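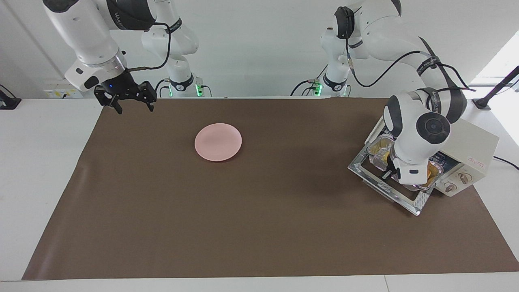
Der leere Teller ist kein Vorwurf

31.05.2021
Von Orsolya Antal

In meiner Familie wurde aufgegessen. Das stand nirgends geschrieben und musste auch nicht oft gesagt werden. Wer etwas liegen ließ, bekam es abends wieder vorgesetzt, manchmal aufgewärmt, manchmal nicht. Meine Großmutter hatte Jahre erlebt, in denen es wenig gab, und ich habe ihr die Regel nie übel genommen. Weitergeben möchte ich sie trotzdem nicht.

Im Mai hat der Schulträger in unserem Ort beschlossen, in den Kantinen Punkte für leere Teller zu vergeben. Wer aufisst, bekommt einen Stempel, und bei 20 Stempeln gibt es einen Nachtisch nach Wahl. Begründet wird das mit den Abfällen. Der Caterer Tjoa liefert für die Grundschule 200 Mittagessen am Tag, und was davon zurückkommt, landet in der Tonne. Dass man daran etwas ändern will, ist richtig. Dass man dafür bei den Kindern ansetzt, halte ich für falsch.

Ein Kind von sieben Jahren bestimmt in dieser Kantine fast nichts. Es sucht das Gericht nicht aus, es legt die Uhrzeit nicht fest, und die Kelle hat jemand anderes in der Hand. Am Ende soll es dann für die Menge geradestehen, die ihm ein Erwachsener aufgetan hat. Bei uns im Büro käme niemand auf die Idee, einer Kollegin den halben Teller Nudeln vorzurechnen.

Zineb Nasr, die früher selbst in einer Schulküche gekocht hat, sieht das anders. Sie schrieb mir, ohne einen gewissen Druck probierten viele Kinder überhaupt nichts, was grün ist. Das mag stimmen. Probieren und Aufessen sind aber zwei verschiedene Dinge. Einen Löffel Spinat kann man verlangen, finde ich. Wer danach genug hat, hat genug.

Außerdem lernen Kinder bei solchen Systemen schnell, worauf es ankommt. Mein Neffe hat in der ersten Woche sechs Stempel gesammelt und mir erklärt, wie: Man tauscht mit dem Nachbarn, der die Möhren mag, oder man lässt etwas in der Serviette verschwinden. Hunger und Sättigung kommen in seiner Erklärung nicht vor. Gerade die sollte ein Kind aber bemerken dürfen. Viele Erwachsene haben es verlernt, ich auch. Ich esse bis heute Reste vom Kochtopf, obwohl ich satt bin – aus keinem anderen Grund als dem, dass noch etwas da ist.

Es gäbe einfachere Wege. Man könnte kleiner auftun und nachreichen. Man könnte die Kinder selbst schöpfen lassen, auch wenn dabei anfangs gekleckert wird. Die Pause könnte länger sein; wer in einer Viertelstunde anstehen, essen und abräumen muss, lässt zwangsläufig etwas stehen. Und man könnte die Bestellmenge an die Tage anpassen, an denen eine Klasse auf Ausflug ist. Das alles kostet Personal oder Planung, während Stempelkarten fast umsonst sind. Für Druck und Verteilung sind rund 100 Euro angesetzt, und ich fürchte, das hat den Ausschlag gegeben.

Sutrisno Ong vom Elternbeirat hat vorgeschlagen, die Karten nach den Ferien noch einmal zu besprechen. Ich wäre dafür, sie vorher einzusammeln. Den Nachtisch kann man den Kindern ja trotzdem geben, und zwar auch denen, die ihre Kartoffeln nicht geschafft haben.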